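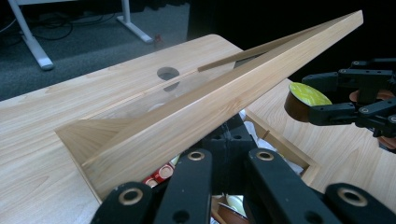 Can the contract review trial go ahead with staff working from two offices and from home? It can, provided every matter is opened in the Nostilell register first and the local copies on office drives are closed to editing.

Notebook > Legal Operations > Remote Working Trial > October

Entry 11 – October, opened 9:40 a.m.

Purpose of the session: to test whether the standard supplier agreements held for Besance can be sorted and given a first review by a team that does not sit together. The previous entry covered access rights and is not repeated.

Material. The set contains 3,036 agreements. All were exported from the old document store and loaded into Nostilell overnight. The load report shows no rejected files. Scanned agreements without searchable text were sent to the Bakutbridge queue for text recognition and will be reviewed separately.

Method. Reviewers work from a shared list and take the next open agreement. They record the governing law, the notice period, the renewal terms and any limit on liability. Where a clause departs from the Besance playbook, the reviewer marks it for a lawyer and moves on. Reviewers are not to redraft at this stage. Questions go into the matter thread and not into private messages, so that the answer is kept with the agreement.

Observations, morning. The list held up well, but two reviewers opened the same agreement on several occasions when the home connection was slow. The lock is applied when the file is saved, not when it is opened. A request to change this has been entered with Nostilell support. Until it is answered, reviewers should put their initials in the status column before opening a file.

The notice period field caused more difficulty than expected. Some agreements give the period in months and others in days, and the field accepts either without a unit. Entries made before noon have been left as they stand – they will be corrected in one pass once the unit column has been added.

Observations, afternoon. The Pálfi agreements were acquired with an earlier business and follow a different template. The playbook does not cover them. The liability clause is split between the main terms and Schedule 2, and reviewers who read only the main terms recorded no limit where one exists. Pálfi agreements are now held back under a separate tag. The legal team is asked to supply a short supplement to the playbook before they are released.

Video calls were limited to one at the start of the day and one at 4:15 p.m. The second call ran over. Most of that time went to the Pálfi question, which could have been dealt with in the thread.

Open points
– Lock on opening: awaiting reply from support.
– Unit column for notice periods: to be added before the next session.
– Playbook supplement for Pálfi: with the legal team.
– Bakutbridge queue: check the recognized text against the scans for at least 12 agreements before relying on it.
– Retention period for the old document store: not yet agreed with Besance.

Session closed 5:05 p.m. The next session will use the same list and the same reviewers.

Related entries
Access rights for remote reviewers
Supplier agreement playbook, working notes
Bakutbridge text recognition: first settings
Closing local drives to editing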